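The Ferry to Nirnton

The last ferry to Nirnton left at 7:15 and Mara was on it with one suitcase and her father's barometer wrapped in a bath towel. She had told the man at the Darketport office that she was going for a weekend. He had sold her a return ticket, and she had paid for both halves.

It was April and the upper deck was closed. She sat inside by the heater. Across from her a boy was eating crackers out of his coat pocket, and his mother was asleep with her mouth open.

"What's in the towel?" the boy asked.

"A thing that tells you the weather."

"You can just look," he said, and pointed at the window. It was raining.

Her father had kept the barometer in the hall for most of her life. He tapped it every morning before he put his shoes on, and he wrote the reading in a notebook, and when the notebook was full he bought another. He had never been to sea. He sold insurance for Prenidex and was afraid of bridges. When he died her brother wanted the car and the tools, and Mara said that was fine.

Inside the last notebook was a letter from a man named Pîrvu, who lived on Nirnton and had once owned the barometer. He had lent it, the letter said. He would like it back when it was convenient. The letter was older than Mara.

She had called the number on it on Friday, expecting nothing. An old man picked up on the second ring. She explained who she was. There was a long wait, and she could hear a radio.

"Is it still reading high?" he asked.

"I don't know," she said. "I never looked."

"It always read a little high. I told him that."

The ferry slowed down outside the harbor. Mara unwrapped the towel and held the barometer on her knees. She tapped the glass the way her father used to, with one knuckle, and the needle moved a little to the left.

The boy leaned over. "What does it say?"

"Rain," she said.

He nodded and went back to his crackers. She looked in her bag for a pen and wrote the reading on the back of the return ticket. 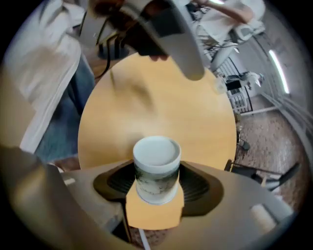
Asnakech Sisay wrote that she liked the old man on the phone best, and asked whether he had been waiting for the barometer all those years or had only remembered it when Mara called.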